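Handout 9, issued Apr 7, 2026. Replaces the earlier version, which had the wrong sign in the moment table.

# Beams in bending: shear force, bending moment and stress

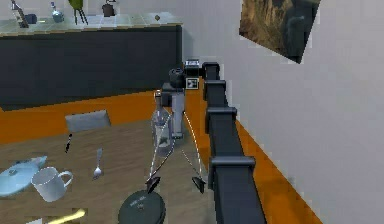 The convention used all term is sagging positive. A moment that puts the bottom face of the beam in tension is written with a plus sign, and shear is positive when the part to the left of the cut is pushed upwards by its support. Some older books use the opposite rule for shear. Either will give the same stresses if it is kept to throughout, but mixed answers will be marked down.

## 1. Method

1. Draw the free body of the whole beam and find the reactions.
2. Cut the beam at a distance x from the left end.
3. Write vertical equilibrium for V and moments about the cut for M.
4. Repeat for each length between loads.

Two checks follow from dM/dx = V. The moment has a turning point where the shear crosses zero, and the change in moment between two sections equals the area under the shear diagram between them.

## 2. Standard cases

| Case | Largest moment | Position |
|---|---|---|
| Simply supported, point load W at centre | WL/4 | centre |
| Simply supported, uniform load w | wL²/8 | centre |
| Cantilever, point load W at tip | −WL | root |
| Cantilever, uniform load w | −wL²/2 | root |

The two cantilever entries are hogging, hence the minus sign. The earlier version left it out.

## 3. Bending stress

For a straight beam of linear elastic material, with plane sections remaining plane:

σ = M y / I

where y is measured from the neutral axis and I is the second moment of area about that axis. For a solid rectangle of width b and depth d, I = bd³/12. The section modulus Z = I/(d/2) = bd²/6 is usually quicker, as σ = M/Z at the outer face.

Depth counts for more than width. Doubling b halves the stress; doubling d divides it by four. Self-weight goes up in both cases and has to be put back into M.

## 4. Worked case: the Levberg bracket

A cantilever of length 200 mm carries a point load of 223 N at its tip. The section is a solid rectangle, 9 mm wide and 20 mm deep. Ignore self-weight.

- Root moment: M = 223 × 200 = 44 600 N mm, hogging
- Section modulus: Z = 9 × 20² / 6 = 600 mm³
- Outer stress: σ = 44 600 / 600 = 74.3 N/mm²

The top face is in tension. The shear force is constant along the length at 223 N, giving a mean shear stress of 223 / 180 = 1.24 N/mm². The peak value for a rectangle is 1.5 times the mean – 1.86 N/mm² – and occurs at the neutral axis, where the bending stress is zero.

## 5. Problems

1. Redo section 4 with the bar turned flat, so that b = 20 mm and d = 9 mm.
2. The Levberg bracket is lengthened by a factor of 3. Find the new root stress for the same load.
3. Sketch V and M for a simply supported beam with a uniform load over the left half only. Mark the point of zero shear.

Deflection is left until May. Bring the section property tables.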